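FOR IMMEDIATE RELEASE
2022-06-17

Hallwood Strawberry Supper Is Back, And We Moved It Outside

Hi, everyone! Katherine Apaza here, writing on behalf of the Hallwood Strawberry Supper. I know a press release is supposed to sound like it came out of a filing cabinet, but I've read the stiff one we sent out last time and I couldn't make it past the second paragraph, so you're getting me instead. Editors, please cut whatever you like. Just leave the ticket information in, because my phone number is on the old posters and I would love for it to stop ringing during dinner.

The big news first. The supper is on again this summer, and it's moving out of the Mineo Hall basement and onto the lawn behind it. We have room for 300 people at the long tables, which is a lot more elbow room than we've ever had (if you came last time and ate your shortcake standing up next to the coat rack, I'm sorry, and I saved you a chair). There will be two seatings, an early one for families with small kids and a later one for everybody who likes to linger. Same food at both. Same music too, although Kevin Ríos tells me the band plays slower after dark.

Now, the berries. All of them are coming from Rivadeneyra Farm out on the county road, picked the same morning and driven over in the farm truck. We've ordered 600 pounds. Yes, I checked the number twice, and yes, that's for the shortcake, the jam table, the kids' plates and the little paper baskets people take home. May was cool and pretty gray out here, so the fruit came on late this year, and for a while I was lying awake pricing peaches. Then we got a good run of sun and the rows filled in all at once. I drove out to taste a few and ate so many that I skipped lunch.

The variety most of you will be eating is one the farm calls Nanditz. It's on the small side, dark all the way through, and it doesn't travel well at all — you won't find it at a supermarket. It goes soft fast. That makes it a headache for a grocery store and a dream for a shortcake, because it gives up its juice the minute sugar hits it.

Strawberries are what people drive in for, so let's have some strawberries.

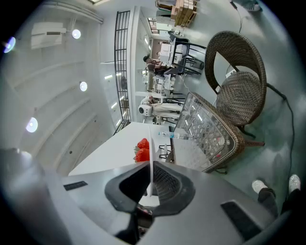
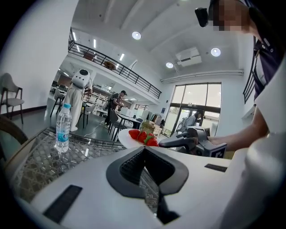
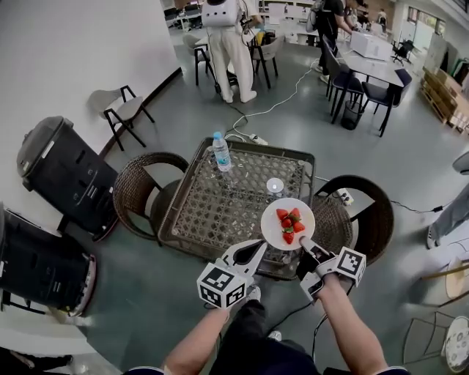 Walter Tamayo would like it known that a berry should never see the inside of a refrigerator on the day it's picked, and that anyone who hulls them before rinsing is pouring flavor down the sink. He has said this to me at the hall, at the gas station and once through a car window, and this year I'm passing it along to all of you. He's right about the hulling. I'm still on the fence about the fridge, especially if you're driving home with a basket in a hot car.

On to the shortcake, which gets more mail than anything else we do. We're staying with the biscuit kind. I know there's a sponge cake crowd out there and I love you all, but a biscuit holds up under the juice, and we can bake them in the hall kitchen in big batches without the whole thing collapsing. Tineke Vanhove is running the ovens again and has gone back to buttermilk after last summer's experiment with yogurt. The cream will be whipped on site and barely sweetened. If you can't do dairy, ask at the serving table for the plain berries with a spoon of syrup on top — I had a bowl of that last year and went back for another.

The jam table is new! Wálter Puma will be cooking small batches on the patio through both seatings, and you can stand there and watch as long as you want. We'll have 200 jars for sale, one to a household until the late seating starts, and after that it's a free-for-all. He makes it with lemon and not much sugar, so it's looser than store jam and needs to live in your fridge. It's very good on toast and even better on vanilla ice cream eaten over the sink.

A few practical things. Parking is in the gravel lot across from the hall and along the north side of the road, but please stay off the shoulder by the creek, where it's soft and somebody gets stuck every single year. The lawn slopes a little, so if you use a wheelchair or a walker, come in by the patio gate, where it's paved and the tables are close. Bring a sweater for the late seating. Dogs are fine on a leash. If it rains we go back down to the basement, coat rack and all.

Tickets are on sale now at the Hallwood library desk and at the farm stand. Kids under five eat free. Everything we make after costs goes to the new roof for the hall, which has needed one since I was in school there.

Reporters and photographers are welcome at either seating, and we'll feed you. Leave a message for me at the library desk and I'll call you back, most likely in the evening.

Katherine Apaza
Hallwood Strawberry Supper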